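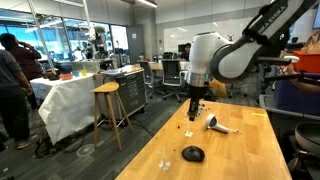

Desk items on a wooden table, including a black computer mouse.

Nasirik Secondhand Listings, data card
Version 3, updated July 27, 2021

What it is
197 secondhand listings for mice, keyboards, lamps and other desk goods, copied by hand from two classified sites, Amov and Lalier. Each row has the title, the asking price, the seller's own condition label and the full text of the ad. Collection began in January.

What it is not
A price guide. Asking prices are what sellers hope for. Neither site publishes the final sale price, and a listing that vanishes may have sold, expired or been pulled. The column named "gone" records only that the page stopped loading. Please don't rename it "sold" in your charts. Two people already have.

Condition labels
Treat these with suspicion. Amov lets sellers choose from nine labels and Lalier from three, and the mapping between them in conditions.csv is my own guess. "Like new" appears on ads whose text mentions a cracked case. I left those alone. If you want clean labels you will have to read the ads and decide for yourself what clean means.

Known problems
Shipping is folded into the price on some Lalier rows and I can't always tell which.
Bundles are kept as a single row, so a keyboard sold with a lamp looks like a very expensive keyboard.
Reposted ads were matched by title and price. A seller who changed both got counted again.
Version 2 had a currency error in the lamp rows. Anything built on it should be rerun.

On the Halvorsen score
People keep asking for a Halvorsen "trust score" column. I tried it on a small batch and it mostly rewarded long ads. It stays out until someone shows me it tracks anything a buyer would care about.

Files
listings.csv
conditions.csv
changes.txt

License
Free to use with credit. Seller names and phone numbers were removed before release. If you find one I missed, open an issue with the row number only and leave the name out of it.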